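**Drandby** is a task sequencing and motion planning package for two-arm robot workcells. It takes a list of objects to be moved, a rough idea of where they should go, and a live estimate of where they are, and it decides which arm picks up what and in which order. It was written for bin packing and table clearing, and most of its users still run it for that kind of work. The software is maintained by a small team in Fulbridge under Piroska Boros, who wrote the first planner core.

The name covers three programs that are normally installed together: the scene tracker, the allocator and the motion layer. A fourth program, the log viewer Phelan, is distributed separately but reads the same files.

## History

Drandby began as a set of scripts for a single arm. Boros and Leif Sjöberg had been using a general-purpose motion planner and found that most of their lost time came from the layer above it, where a fixed list of picks was carried out in a fixed order even after an object had been knocked over or moved. The scripts replaced the fixed list with a queue that was sorted again after every pick.

Support for a second arm was added by Ciarán Rafferty. The first two-arm version simply locked the whole table whenever one arm was moving over it, so the second arm spent much of its time waiting at its rest pose. The region locks described below came later and are the part of the software most often copied by other projects.

The scene tracker was originally a separate product called Viddale. It was folded into the package when its own maintainers stopped work on it. Old configuration files still use the prefix `vd_` for tracker settings, and the current release accepts both forms.

## Scene tracker

The tracker keeps a list of every object it believes to be on the work surface. Each entry has a position, an orientation, a class and a confidence value. Entries are never deleted as soon as an object drops out of view. They are marked as hidden and kept at their last known position, with the confidence value falling a little on each update. The default allows 200 updates before a hidden entry is dropped.

This behavior matters most with a group of objects that look alike. A set of identical white bottles gives the tracker nothing to tell one from another except position and recent history. If an arm passes over the table and covers one of them, a tracker that forgets quickly will report one bottle fewer and then a new bottle a moment later. The allocator would then treat it as a fresh job and might assign it to the other arm.

Containers are handled as a separate class. A bin is stored as a floor, a rim height and a free area. The free area is computed again whenever an object is released inside the rim. The tracker doesn't try to estimate free area while a gripper is above the bin.

Camera views are merged by confidence. A high view usually gives the best positions on the table plane. A low side view is poor for position but useful for rim height, and it can be assigned to that job alone with `height_only: true`.

## Allocator

The allocator turns the tracked scene into assignments. For each object that still needs to be moved it works out a cost for each arm, made up of:

- travel distance from the gripper's present position
- the number of region locks the move would need
- a penalty for grasps near the limit of the arm's reach
- a penalty for reaching past another upright object

The lowest total wins. Costs are worked out again after every release, and also when the tracker reports that an object has moved farther than a set threshold while no arm was holding it.

Rafferty's notes in the source describe the allocator as greedy on purpose. An earlier version searched two picks ahead. It produced slightly shorter runs in simulation, but on a real table the scene changed often enough that the second pick in the plan was frequently thrown away. The setting `lookahead: 2` is still there and is off by default.

### Destination slots

Each container is divided into slots, which can be given by hand or generated from the size of the object class. Upright objects with a round base are placed on a staggered grid unless the user asks for rows. A slot has one of four states: free, reserved, filled or unsure. An unsure slot is one where something was released but the tracker has not yet confirmed a position. The allocator fills every free slot before it goes back to an unsure one.

Slots nearest the working arm are not always used first. By default the allocator prefers the far slots, which keeps the gripper from reaching over bottles it has already set down. This can be reversed with `fill_order: near_first`.

## Motion layer

The motion layer receives one assignment per arm and produces a path. It doesn't include its own collision checker and calls whichever one the host system provides. Its own work is in two areas, region locks and the approach to the grasp.

### Region locks

The table is divided into cells, and a move may only begin when the arm holds the lock on every cell its links will pass over. Locks are released cell by cell as the arm clears them, so the second arm can often start before the first has finished. If both arms want the same cell, the one already carrying an object goes first. If neither is carrying anything, the arm with the shorter move goes first.

The cells are columns, and they have no height limit. A long forearm stretched low across the table therefore locks a wide strip even when only the fingertips are near an object. Philomena Madigan has proposed a version with stacked cells, and a test branch exists, but it has not been merged.

An arm that is refused a lock does not stop where it is. It moves to its *hold pose*, which the user sets for each arm during setup. The usual choice is a folded position over or beyond its own side of the table, with the gripper open. Opening the gripper at the hold pose saves a step when the lock is granted.

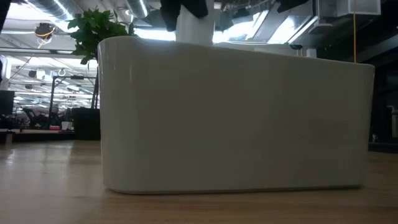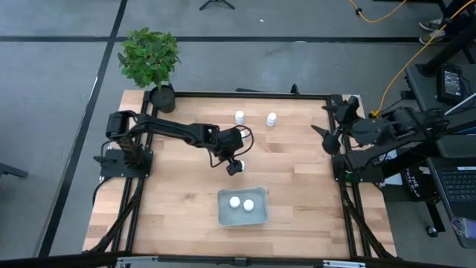
### Approach and release

The approach to an upright object is split into a fast part and a slow part. The slow part begins at a set distance from the object's surface. During the slow part, the motion layer watches gripper current and stops if it rises before the fingers are told to close, which usually means that a fingertip has touched a neighboring object.

Placement into a bin follows the same pattern. The object is lowered to just above the stored floor height and released when the current drops. If the rim height in the scene model is wrong, the arm will either stop too high and let the object fall, or strike the rim on the way in. For this reason the manual recommends checking rim height again after any change of bin, including a swap between two bins of the same model.

## Setup and configuration

A workcell is described in a single text file. It lists the arms, the mounting positions, the table outline, the cameras and any fixed objects. Fixed objects are anything the arms should avoid but never pick up. Users often forget soft or irregular items standing near the table corners, such as plants, and loops of cable at the wrist. The wrist cable is best modeled as a short cylinder attached to the last link. Leaving it out makes the planner accept paths in which the cable brushes the caps of nearby objects.

A short configuration might look like this:

```
arms:
 left:
 hold_pose: folded_left
 right:
 hold_pose: folded_right
table:
 lock_cells: 100
bins:
 main:
 slots: auto
 fill_order: far_first
tracker:
 hidden_limit: 200
```

The value of `lock_cells` is the number of cells for the whole table. Higher values allow the arms to work closer together but add to planning time. Values below 16 give nearly the same result as locking the whole table.

The programs talk to each other over a local socket, port 1522 unless another is given. The tracker can run on a separate computer. The allocator and the motion layer are meant to share one.

## Logging and replay

Every lock request, assignment and tracker update is written to a log. Phelan, written mainly by Lorcan Ní Mhurchú, shows the log as a timeline with one row for each arm and one for each tracked object. A user can select a moment and see the scene as the tracker believed it to be, beside the camera images for the same time stamp. Differences between the two are the usual starting point when looking into a failed pick.

Logs can also be replayed into the allocator without any hardware attached. The allocator gives the same assignments for the same input, so a change in cost settings can be tested against old runs. Replay does not cover the motion layer – path planning depends on the host's collision checker, and its results may differ between versions.

## Known limits

Drandby does not plan handovers from one arm to the other. An object that only the left arm can reach and only the right arm can place is reported as unassignable. Users have worked around this by defining a small part of the table as a container, which both arms can reach, and letting the allocator treat the transfer as two separate jobs.

Transparent objects are poorly supported, and glossy white ones can be troublesome under bright overhead lighting. Reflections along a rim or cap may be taken as an edge, which shifts the estimated center. Sjöberg added a filter for this case in the tracker, but it has to be turned on for each object class and slows the update rate.

The package has no safety function of its own. Speed limits, protective stops and the detection of people near the table are left to the robot controller and the equipment around it.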